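What a Mug Does to a Table: A Comparison of Three Wood Finishes

2019-10-03
By Group 11, Materials and Making, Rilska College

The idea for this project came from the long table in our shared kitchen, which has so many pale rings on it that visitors think it is a pattern. We wanted to know whether the rings were the fault of the finish, the mugs, or the people. Our instructor told us that people were outside the scope of the course, so that left two.

Most of what we had heard about looking after wood came from our families, and it did not agree. One side says a table should be oiled and left alone. The other says it should be sealed under as many coats as it will hold and then covered with a cloth anyway. Between us we had also been told to rub rings out with mayonnaise, toothpaste, ash and a hot iron. We tried two of these and regret one.

Background

A white ring on a finished table is usually moisture caught in the finish. Heat makes it easier for the moisture to get in, so a hot mug with a wet bottom does the job better than either heat or water alone. A dark ring is a bigger problem. It often means the water has gone past the finish and reached the wood, where it can react with the tannins, especially if there is iron around. A white ring can sometimes be coaxed out. A dark one generally has to be sanded or bleached, or hidden under a fruit bowl, and the bowl is the method our kitchen uses.

Finishes come in two rough families. Oils and waxes soak in or sit thinly on the surface, and they mark easily but can be patched in one spot. Varnishes and similar coatings form a film. They resist a lot more, and when they finally give up you may have to redo the whole top. The labels at the store are not much help with this, as nearly every can promises protection and shows a golden retriever lying near a floor.

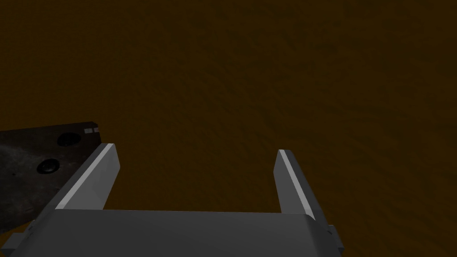
We bought Kekberg table oil and Boler paste wax from Rezaei, the hardware store down the hill, and used a water-based varnish already in the workshop. The varnish can had lost its label, so we can say only that it was water-based because that was what somebody had written on the lid. We know this is a weakness. It is listed again under weaknesses.

Method

We cut our test boards from one length of oak so that the wood would be as alike as possible. They were sanded in January, during the break, and then had to wait for the spring term because the workshop was closed for a new extractor fan. By the time we got back to them they had picked up dust and one shoe print, and we sanded them again.

Each board was marked into squares with masking tape. The oil went on with a rag, was left to soak, and was wiped off. We repeated this the next day. The wax went on the same way, except that it took far longer to buff than any of us had planned for and caused the first real argument of the project. The varnish was brushed on in thin coats with light sanding in between. All the boards were then left for 17 days to cure. The tin of oil asked for less than that, but we had midterms.

For the main test we used 500 ml of boiling water poured into a plain enamel mug, with the bottom of the mug wetted first. The mug stood on a square for 11 minutes and was then lifted straight up. We wiped the square with a dry paper towel and scored it the next morning from 0 (no mark) to 5 (a mark you would apologize for). Each of us scored alone and wrote the number down before talking. This rule was added after the first trial, when the loudest person's number became everyone's number.

We also ran a cold test with a glass of ice water, and a neglect test in which a small puddle was left overnight. The neglect test is closest to how our kitchen works.

Results

The varnish did best in the hot test. Most of its squares scored 0, and the few that did not had a faint cloud that was gone by the end of the week. The oil came next, with rings you could see if you bent down. The wax did very badly. It marked every single time, and one square got a full 5 from all of us, our only unanimous decision of the year.

The cold test was dull. The wax clouded a little under the glass, and the other two finishes did nothing we could measure.

The neglect test was less dull. The oiled square came up rough to the touch, with the grain raised, and stayed that way until we sanded it. The waxed square had a gray patch. The varnished square looked perfect except at one corner, where the tape had lifted a bit of film and the water had crept in under it. That corner went dark, and it is now the worst mark on any of our boards, on the finish that won. 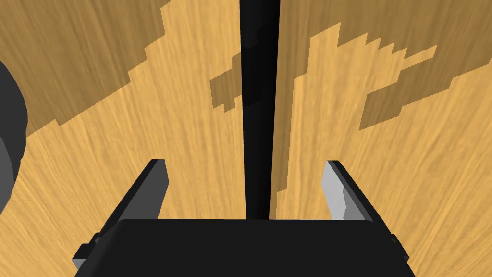 Then we tried to fix things. The oiled boards were the easiest by a long way: light sanding and a fresh wipe of oil, and we had trouble finding the old square again. The waxed boards improved with more wax and a lot of rubbing. We could not make the dark corner on the varnish any better, and in trying to blend it in we made it larger. Mayonnaise took a faint ring off the waxed board, though we think plain oil would have done as much and smelled better. Toothpaste took off the ring, the wax, and the shine of everything nearby.

Weaknesses

We do not know exactly what the varnish was (see above). Our scoring was by eye, under the workshop lights in the evening and by the window in the morning, and marks that showed in one light could vanish in the other. Low light from the side was the harshest and we should have used it for everything. The boards were also new and flat, while real tables have years of crumbs and elbows in them. Finally, we used one kind of mug. A ceramic mug with a rough foot might trap more water, or scratch, and we would test that next if we had the boards for it.

What we would tell someone with a table

If the table is used by people who will not change, varnish it, check the edges, and touch up any chip before water finds it. If you like small repairs, oil it. Wax is pleasant to look at and suits a table in a room with no drinks.

We presented these findings to the rest of our floor along with a set of cork coasters. The coasters are now under the short leg of the refrigerator.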